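Lorberg Releases Girnine 5 for Hand-Held Gripper Recordings

GESTUDVILLE, 25 May 2021 - Lorberg today released version 5 of Girnine, its software for turning hand-held gripper recordings into training data for robot arms. The release replaces the pose tracking module and adds a grasp labeling tool for thin objects such as kitchen utensils.

Earlier versions estimated the opening of the fingers once per recording segment. Girnine 5 estimates it for every image and writes the value to the same log as the camera pose. Segments in which tracking is lost are now marked and left out of the export by default.
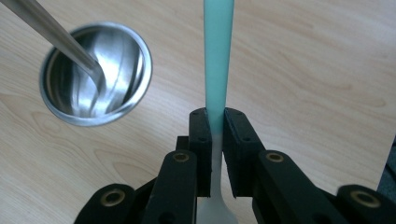 Lorberg Perception Software Group

A utensil held upright between two finger pads is a hard case for grasp labeling. The contact area is small, and part of the object can lie outside the camera view. Translucent plastic and polished steel, as in the cup on the table, also give weak or false depth readings. The new tool fits the grasp from the finger pads first and uses the object outline as a second check.

The module was tested on 1177 recordings of table tasks, covering 289 objects. Processing runs on a single workstation - no network connection is required.

The export format is unchanged, and planners built on the Kubiak interface can read the new files without conversion. Projects made with version 4 must be indexed again before labeling.

Girnine 5 is available to current license holders. Support for two-handed recordings is planned for November.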